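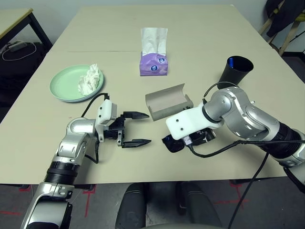 Pressemitteilung

Flirnau sucht den leisesten Stuhl der Stadt

Stadtbibliothek Flirnau eröffnet am Sonntag, 17. März 2024, ihren neuen Lesesaal und bittet die Bevölkerung, darin Platz zu nehmen, und zwar möglichst geräuschlos

Flirnau. Nach elf Monaten Umbau, zwei Bauzeitverlängerungen und einer Diskussion über Teppichfliesen, die in der Lokalpresse ausführlicher behandelt wurde als die letzte Bürgermeisterwahl, öffnet die Stadtbibliothek Flirnau ihren Lesesaal im ersten Obergeschoss wieder. Los geht es um 11 Uhr. Eine Eröffnungsrede ist vorgesehen, sie dauert nach Angaben des Redners vier Minuten. Die Bibliothek hat vorsorglich sechs eingeplant.

Im Mittelpunkt des Tages steht eine Frage, die das Haus seit Jahrzehnten begleitet: Welcher Stuhl quietscht nicht? Im alten Lesesaal gab es darauf eine klare Antwort, nämlich der neben dem Kopierer, und der war immer besetzt. In der Beschwerdemappe, die seit 2009 an der Ausleihtheke ausliegt, finden sich 124 Einträge zum Thema Sitzmöbel. Auf Platz zwei folgt mit deutlichem Abstand die Heizung, auf Platz drei ein Herr, der beim Zeitunglesen kommentiert.

"Wir haben die Mappe vor der Ausschreibung von vorn bis hinten gelesen", erklärt Bibliotheksleiterin Suha Rizk. "Manche Einträge sind in Reimform. Einer ist an den Stuhl selbst gerichtet. Danach war klar, dass wir das Mobiliar nicht nach Katalog bestellen."

Stattdessen werden die Besucherinnen und Besucher entscheiden. Vier Modelle stehen zur Wahl, alle aus der Möbelwerkstatt Acharya, die ihren Sitz zwei Straßen weiter hat und der die Bibliothek bei dieser Gelegenheit auch für das geduldige Verleihen von Musterstücken dankt. Probegesessen wird bis einschließlich September. Wer mindestens eine halbe Stunde sitzt, erhält eine Stimmkarte. Wer einschläft, erhält ebenfalls eine, muss sie aber selbst ausfüllen.

Die vier Kandidaten

Modell A, intern "der Beamte" genannt, hat eine gerade Lehne und duldet kein Anlehnen im engeren Sinn. Nach Auskunft der Werkstatt ist er der haltbarste der vier.

Modell B besitzt Armlehnen und wird deshalb von allen bevorzugt, die eine Zeitung im alten großen Format lesen. Er passt nicht ganz unter den Tisch. Daran wird gearbeitet, am Stuhl oder am Tisch.

Modell C ist gepolstert. Die Farbe heißt beim Stofflieferanten "Moor bei Nacht", in der Belegschaft hat sich "braun" durchgesetzt.

Modell D schwingt leicht nach. Issa Daher, der den Lesesaal betreut und in der Testphase drei Wochen darauf verbracht hat, hält ihn für den besten Stuhl seines Berufslebens und bittet darum, dass man diese Aussage nicht als Wahlbeeinflussung versteht. Sie ist eine.

Auch sonst hat sich etwas getan

Der neue Lesesaal bietet Platz für 2.000 Bände Präsenzbestand, darunter die vollständige Heimatchronik einschließlich des lange vermissten dritten Bandes. Er wurde beim Ausräumen hinter einem Heizkörper gefunden und ist nach Meinung der Fachleute "gut durchgetrocknet". Die regionalen Zeitungen liegen künftig an der Fensterseite aus. Das Fachmagazin für Kleintierzucht bleibt, entgegen anderslautenden Gerüchten, im Abonnement.

Die Beleuchtung stammt vom Planungsbüro Skavon. Jede Leselampe lässt sich einzeln schalten, was in den ersten Tagen vermutlich auch geschehen wird. Rutilio Arellano, der die Lichtplanung verantwortet, beschreibt das Ergebnis als "hell genug zum Lesen und dunkel genug, um nicht an den Zahnarzt zu denken". Mit diesem Satz hat sein Büro auch die Ausschreibung gewonnen.

Die Teppichfliesen sind grau. Die Bibliothek bittet, von weiteren Zuschriften dazu abzusehen.

Programm am Eröffnungstag

11.00 Uhr: Begrüßung durch Suha Rizk, anschließend Rede des Kulturdezernenten Wissam Hattar
11.30 Uhr: Freigabe der Stühle
12.00 Uhr: Führung durch das Magazin mit Issa Daher, festes Schuhwerk empfohlen, Wissensdurst ebenfalls
14.00 Uhr: Lesung. Yhon Sotelo liest aus seinem Erzählband "Akska", in dem erfreulich viel gesessen wird
15.30 Uhr: Kaffee und Kuchen im Foyer, ausdrücklich nur im Foyer
17.00 Uhr: Ende der Veranstaltung und erste Zwischenauszählung

Für die Lesung stehen 200 Plätze zur Verfügung. Da dafür alle vier Stuhlmodelle sowie sämtliche Klappstühle des Turnvereins zum Einsatz kommen, ist früheres Erscheinen ratsam. Es gibt keine Platzreservierung. Auf dem Stuhl abgelegte Jacken werden freundlich an die Garderobe begleitet.

Der Eintritt ist frei. Der Lesesaal ist über den Aufzug im Nordflügel barrierefrei erreichbar. Der Aufzug sagt die Stockwerke an, allerdings derzeit noch auf Niederländisch. Der Techniker ist verständigt.

Reguläre Öffnungszeiten des Lesesaals

Dienstag bis Freitag: 10 bis 18.30 Uhr
Samstag: 10 bis 14 Uhr
Montag geschlossen, auch für Stammgäste mit guten Gründen

Hinweise für die Redaktionen

Für Medienvertreter wird der Lesesaal am Eröffnungstag bereits um 10 Uhr geöffnet. Interviews mit der Bibliotheksleitung und der Lichtplanung sind nach Absprache möglich. Der Inhaber der Möbelwerkstatt möchte nicht fotografiert werden, seine Stühle haben keine Einwände. Eine Anmeldung bei der Pressestelle der Stadtbibliothek Flirnau ist erbeten. Das Abstimmungsergebnis wird nach Ende der Testphase per Aushang und in einer weiteren Mitteilung bekannt gegeben. Abdruck honorarfrei, Belegexemplar erbeten. Es wird im Lesesaal ausgelegt, Fensterseite, links neben der Kleintierzucht.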